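Rampersad Walking Sticks: Your Questions Answered

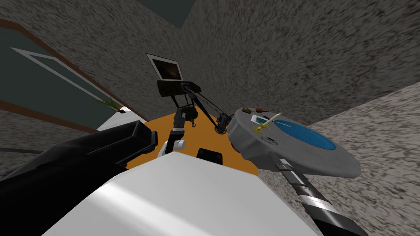

Small monitor on its mast above the orange tabletop.

How do I know what length of stick to order?
Put on the shoes you walk in most, stand up straight with your arms hanging loose, and have someone measure from the floor to the crease of your wrist. That number is your stick length, and it suits nearly everybody. If you're between sizes, go for the longer one, as we can always take a little off the bottom but we've never found a way to put it back on!

Can I cut it down myself?
Yes, please do, as long as it's one of our wooden sticks. Pull the rubber foot off, mark your line, wrap a bit of masking tape over it so the wood doesn't splinter, and use a fine-toothed saw. The folding Skikdale can't be cut, so do check your measurement before ordering that one.

What is the difference between the Ludside and the Estier?
We get this one every week. The Ludside is our everyday stick, with a plain curved crook you can hang over your arm while you hunt for your keys. The Estier is a dressier thing with a shaped palm handle, made for the left or the right hand, so tell us which you need (we'll write back and ask if you forget, we don't mind). It comes in lengths up to 36 inches.

Which hand should I hold it in?
Usually the hand opposite your sore leg, so the stick and the weaker leg move forward together. It feels odd for a day or two. If your doctor or therapist has told you something different, go with what they said.

How often should I replace the rubber foot?
Turn it over now and then and look at the pattern. Once it's worn smooth, or worn down on one side, it's time for a new one. We keep more than 3,000 in stock, so you shouldn't have to wait.

What if I don't get along with it?
You have 90 days to send it back, even if you've taken it out for walks. Sticks that have been cut or engraved are yours to keep, I'm afraid.

Do you still engrave?
We do, and we started again in May after a long break. Names and initials both fit nicely on the collar. Allow an extra week.

Page last updated Saturday, August 17, 2019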